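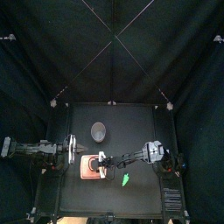 Subject: Re: [line-automation] staffing at the tray packing stations after August

The staffing question depends on what the two-arm cells take over, and I would like to fix that before we discuss headcount. Per the Starbridge task sheet, a cell handles placement into the tray and tray positioning. It does not handle incoming inspection, film changes, label checks or anything that has landed outside the tray. In the tented cell the split between arms is easy to follow: the right gripper has the red tray by its rim while the left one is open over the table, near the gray cup. Two hands, two jobs, much as a packer works. The green piece on the table beside the tray is the kind of part I would use for the item-outside-tray case, and the sheet has no line for that case at all.

Cinzia Greco wrote:

> The proposal for Lerkside says one operator per 5 cells. I can't find where
> that number comes from. At the manual stations a packer does the packing
> and also watches the product, and the second part is not in the
> time study. If a person is moved from the station to a screen, who sees
> the torn casing? Also, the sheet counts a stop as a stop whether
> it takes ten seconds or ten minutes to clear. I don't think we can plan
> shifts from that.

On the first point, the ratio comes from the old Bech palletizers, where it was reasonable. Palletizers stop seldom and the cause is usually plain from the alarm code. Placement cells are different. In the last bench series we logged 643 cycles, of which 622 finished without a person stepping in. The rest needed someone to open the enclosure, look, decide and restart. The log gives the count but no breakdown by cause, so I can't say how many of them an operator could have cleared from the screen.

On the second point I agree with Cinzia. Clearing time has to be recorded separately from stop count. The controller already writes a timestamp on pause and another on resume. What is missing is a cause field, and that has to be entered by the person who cleared the stop, from a short list on the panel. Free text will not get filled in at the end of a night shift. I suggest these to start with:

dropped item
item outside tray
tray not seated
grip lost or slipped
product rejected by operator
other

The last but one matters most for the packers. At present a packer who does not like the look of a piece sets it aside and no record is made. With a cell, the same decision becomes a stop, and a stop counts against the line. If we leave the reporting as it is, the careful operator will have the worst figures on the shift. I would take rejections out of the availability calculation altogether and report them under quality, where they belong.

Soft product is where I expect the most judgment calls. A finger gripper closes on the middle of the piece and both ends are left free, so the grip setting and the condition of the casing can't be treated as separate questions. Operators will need permission to change the grip setting within limits, and the limits should be written down — at Cunis only maintenance could touch them, and people waited for a technician to make a change they could have described themselves.
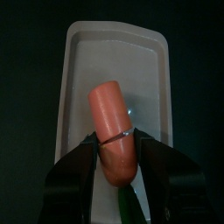

Danuta Mazurek takes the opposite view on permissions and has asked me to pass it on: if every shift can move the grip setting, by the end of the month no two cells will be alike and the stop figures will be worthless for comparison. She would allow a change only with an entry in the log, old value and new value, and an automatic return to the default at shift change.

I can accept the log entry. The automatic return I would rather test first, as it may cause the incoming shift to repeat the same stops before arriving at the same setting.

For training, the draft allows 50 minutes per operator. That covers start, stop, guard opening and restart. It does not cover reading the log or choosing a cause code, and I would add a second session for those, on paid time and at the cell.

Proposed wording for section 4:

"The operator ratio is left open until clearing times have been recorded by cause over one full product rotation. Manual stations stay staffed during this period."

Comments on the list, please, and not to me directly. Brunello Parisi has the current version of the sheet and will merge the changes.

Jirayu Yimyam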